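Falten lernen, Griff für Griff

Wäsche ist der Endgegner. Sagt Réka Simon, Projektleiterin bei Oline. Stoff hat keine feste Form, jeder Griff ändert alles. Ihre Methode: Menschen machen es vor, mit Greifern in der Hand – der Roboter lernt aus den Aufnahmen.
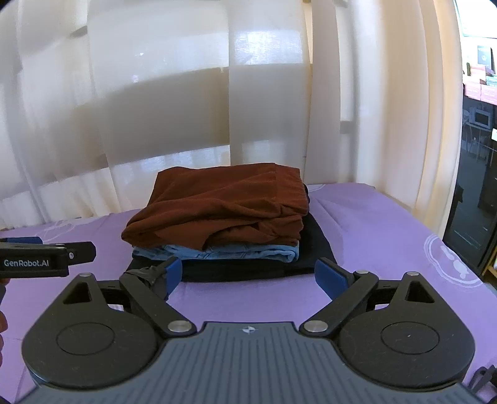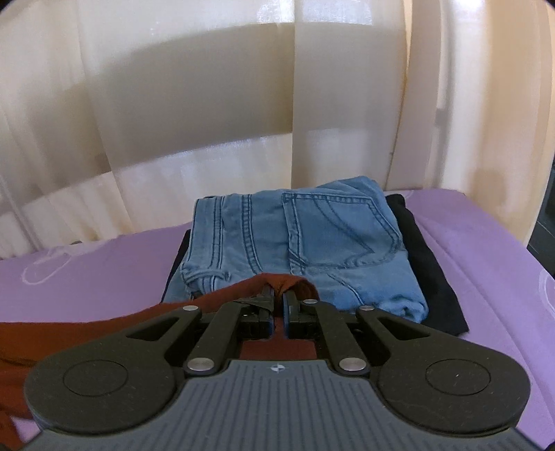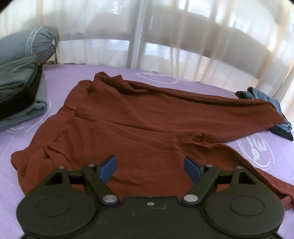 Rostbrauner bis ziegelroter Stoff, lila Unterlage, Tageslicht durch die Vorhänge.

Trainiert wurde mit 1.089 Vorführungen. Kein Labor, normale Zimmer. Wechselndes Licht ist ausdrücklich erwünscht, sonst lernt das Modell nur den einen Tisch auswendig. 15 Leute haben mitgemacht, jeder faltet anders. Erst ein Problem, dann ein Vorteil: Das Modell kennt jetzt mehrere Wege zum Stapel.

Ergebnis nach 500 Testläufen: Hosen gut, Strick schwierig. Ärmel bleiben hängen, rutschen weg, werden nochmal gegrifen. »Der zweite Versuch ist das Spannende«, sagt Simon. Den haben sie extra mit aufgenomen, Fehlgriffe inklusive.

Nächster Halt Trevthorpe, Test im Wohnheim. Handtücher zuerst. Im Oktober dann Bettwäsche.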